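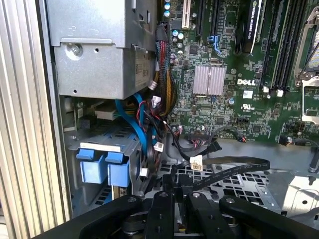
Blick in eine geöffnete Dell-Workstation mit Laufwerksschacht und Grafikkarte vom Typ Quadro K620.

Werkstatt Giltaslow bereitet Rechner für Schulen und Vereine auf

Die Werkstatt Giltaslow nimmt ab September wieder gebrauchte Arbeitsplatzrechner entgegen. Geplant ist die Aufbereitung von rund 100 Geräten, die anschließend an Schulen und gemeinnützige Vereine der Region abgegeben werden. Das teilte die Leiterin der Einrichtung, Effie Jardine, mit.

Angenommen werden Desktop-Rechner und Workstations mit vollständigem Gehäuse. Jedes Gerät wird geöffnet, gereinigt und auf den Zustand von Netzteil, Verkabelung und Steckkarten geprüft. Laufwerke, auf denen sich noch Daten befinden, werden vor der Weitergabe gelöscht oder ausgebaut und vernichtet. Über die Löschung erhalten die Spender auf Wunsch einen schriftlichen Nachweis.

Die technische Leitung liegt bei Catriona Purves. Nach ihren Angaben eignen sich ausgemusterte Workstations besonders für den Unterricht in Gestaltung und technischem Zeichnen, sofern eine eigene Grafikkarte vorhanden ist. Nicht mehr verwendbare Geräte werden zerlegt und als Ersatzteilspender genutzt.

Die Firma Galbraith stellt für das Vorhaben Lagerräume zur Verfügung. Bildschirme und Drucker können nicht angenommen werden. Wer mehr als 5 Geräte abgeben möchte, wird um vorherige Anmeldung bei der Werkstatt gebeten.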